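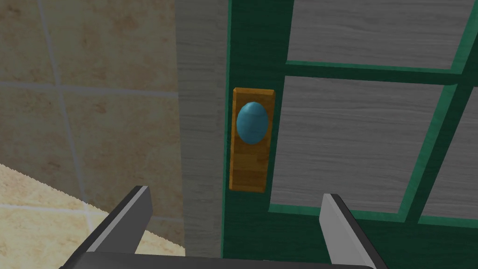
**Merville Robotics Club — Simulation Group, regular meeting**
Room 3, Sosanthorpe building, Friday, 4.15 pm
Chair: simulation lead. Minutes: logging lead.
Apologies: two members of the hardware group, at the Kurutier workshop.

## 1. Previous minutes

Accepted with one correction. Item 4 should read "joint velocity limit", not "joint position limit". The limit itself is unchanged.

## 2. Matters arising

2.1 The shared drive has been reorganised by scene version. Old scene files are read-only. Anyone still pointing a script at the old folder will get a permissions error and should update the path.

2.2 The spare workstation still drops its network connection overnight. Long batches stay on the main machine until the cable has been replaced.

2.3 The coding style guide was circulated. No comments received, so it applies from now on.

## 3. Bedroom scene, version 2

3.1 The scene lead reported on the changes. The green door, the knob and its backplate are now separate meshes with their own collision shapes. In version 1 the knob and plate shared one box, and the fingers stopped short of the knob on every approach from the side.

3.2 The knob collision shape is a convex hull with a low face count. A finer mesh was tested and slowed the simulator without changing the contact results in any way the group could measure. The low face count stays.

3.3 Wall and floor textures were discussed. The tiles repeat at a fixed size, and the feature tracker matches one tile corner to the next when the wrist turns quickly. Two options were put forward: random offset of the texture at load time, or masking the walls in the tracker. Agreed to try the offset first. Masking would have to be redone for each scene.

3.4 Lighting is flat by default. The vision lead asked for three further lighting presets before November. The scene lead can deliver two.

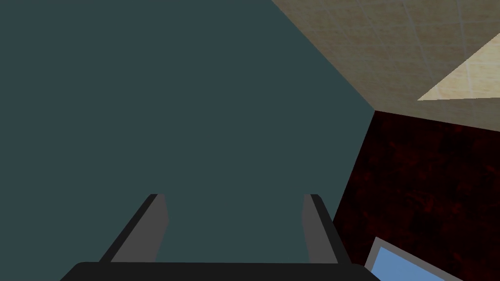
*Wrist view, gripper open and empty. Teal surface at left, beige tiles at upper right, dark red surface below them.*

3.5 Views of this kind, with large plain surfaces and little texture, are to be tagged "low feature" in the log. The tracker reports a confidence value for them, but the value has been misleading and should not be used as a filter until it is recalibrated.

## 4. Knob task, batch results

4.1 The batch consisted of 189 attempts with randomised start poses. Each attempt is capped at 1000 simulator steps. An attempt counts as a success if both fingers register contact with the knob and the knob then turns past the threshold angle.

4.2 Result: 114 successes. The remaining attempts fell mostly into two groups:

- one finger touching the backplate before the other reaches the knob
- time-out during the approach, with the wrist correcting back and forth

4.3 The backplate contacts occur mainly when the start pose is well to the left of the door. The planner brings the wrist in at an angle and squares up too late. The planning lead proposed a fixed waypoint straight out from the knob, with the gripper already open to full width. This adds steps to every run, but the cap leaves room for it.

4.4 The time-outs are probably a gain problem. A lower gain on the last part of the approach was tried on a handful of poses, too few to report.

4.5 There was discussion of whether to align on the plate or on the knob. The plate has straight edges and gives a better orientation estimate. The knob gives a better estimate of where to close. The current code uses the knob only.

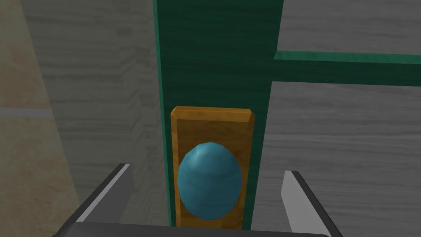
One member objected that aligning on the plate would tie the code to a single door. The Galanis Cup rules allow the organisers to change door furniture between rounds, and a plate may not be present at all. The member asked that any plate-based step fall back to the knob without operator input.

4.6 Agreed: plate alignment may be used if found, with the knob as fallback. The fallback is to be tested with the plate removed from the scene.

## 5. Two-arm work

5.1 The two-arm configuration loads in the bedroom scene and both arms can be commanded. The arms still share one planning queue, so the second arm waits for the first to finish. The planning lead will split the queue.

5.2 Self-collision checking between the arms and the body casing is on, with a generous margin. This rules out some low poses near the floor. Agreed to leave the margin alone until the queue is split — changing both at once would make faults hard to trace.

5.3 The bed, with its blanket and the objects on it, is treated as a keep-out volume for now. Soft contact with the blanket is not modelled.

5.4 The next two-arm target is the window. A reach test comes first, with no grasp required. 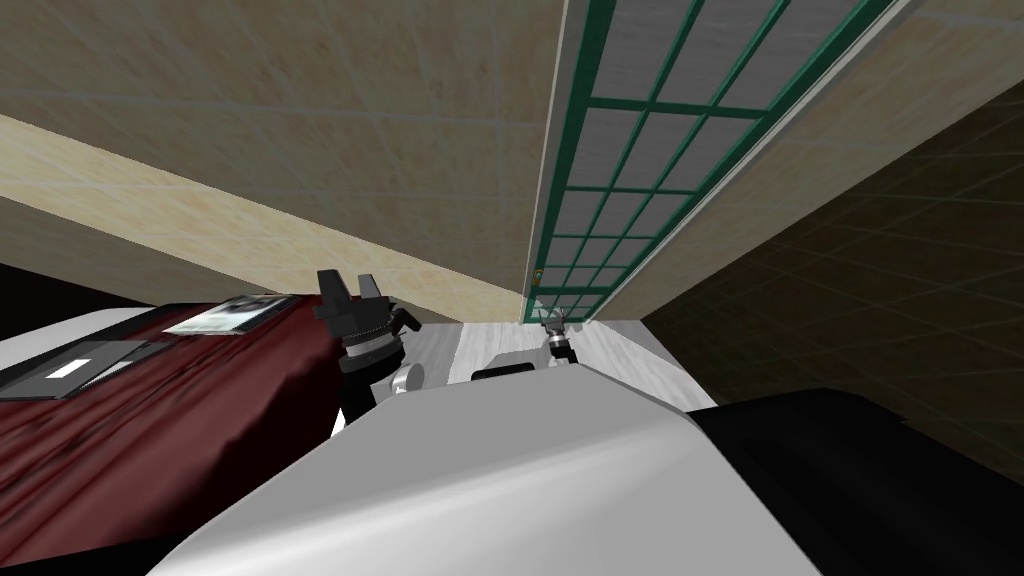
Another member asked for the reach test to be run from more than one base position, and said that a single fixed base had hidden a joint limit fault for most of last term. The planning lead accepted this. Base positions will be drawn from the same random seed list as the knob task so that runs can be repeated.

## 6. Galanis Cup entry

6.1 The entry form asks for a team name, a short technical description and one unedited run. The description is in draft and is over the word limit. The section on version 1 of the scene will be cut.

6.2 The group will enter the single-arm category only.

## 7. Reading

The 1979 textbook on manipulator kinematics has been returned to the Sosanthorpe library shelf. Its notation differs from ours. The conversion table is on the shared drive.

## 8. Actions

| Action | Owner |
|---|---|
| Random texture offset at load | Scene lead |
| Two lighting presets | Scene lead |
| "Low feature" tag in log | Logging lead |
| Waypoint in front of knob, rerun batch with same seeds | Planning lead |
| Lower gain test on all time-out poses | Control lead |
| Plate alignment with knob fallback | Vision lead |
| Split planning queue | Planning lead |
| Shorten Galanis Cup description | Chair |

## 9. Other business

The door code for Room 3 changes next week. Collect the new one from the front desk with a student card.

Meeting closed 5.20 pm. Next meeting same time and room.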